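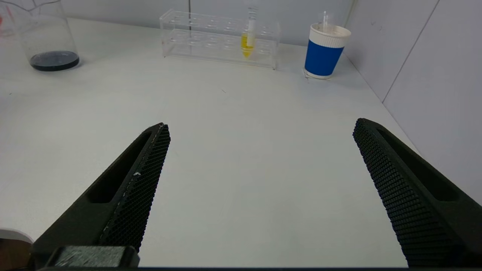

The beaker is a plain, open-topped vessel used in laboratories, classrooms and workshops to hold, mix and heat liquids. In its usual form it is a cylinder with a flat bottom, and most patterns have a small spout, or beak, from which the name is commonly explained. Clear glass remains the standard material, as it allows the contents to be judged from the side. Even a shallow layer of dark liquid, such as the blackish-blue one in the glass beaker at the back of the white table, can be seen through the wall, together with the curved line of its surface. This curve is called the meniscus. With water-based liquids in glass it usually bends upward at the wall, and readings are taken at its lowest point where the liquid is clear enough to permit it.

Forms and sizes
Beakers are made in a wide range of sizes, from a few milliliters to several liters. The low form, with a height somewhat greater than its width, is the most common. The tall form is narrower and is often chosen for titration. A third type, the flat beaker or crystallizer, is wide and shallow and is used to let liquids evaporate.

Markings
Graduation lines are printed or etched on the outside of the wall. They are meant as a guide to volume and are not used for exact measurement, for which a graduated cylinder, pipette or volumetric flask is preferred. Printed marks grow faint with repeated washing – a common reason for retiring teaching glassware.

Materials
Borosilicate glass is widely used for its resistance to sudden changes in temperature. Plastic beakers are lighter and harder to break, but many scratch easily and cannot be placed over a flame.

Collections
The teaching museum at Rermont holds 945 beakers, the oldest of them from the Gremow glassworks. The collection was cataloged by Annick Cloutier and Normand Sandhu, whose list records 34 patterns of spout. A second group of 96 pieces, given by Védís Bach, is kept in storage and may be viewed on request.

See also: Erlenmeyer flask; Graduated cylinder; Watch glass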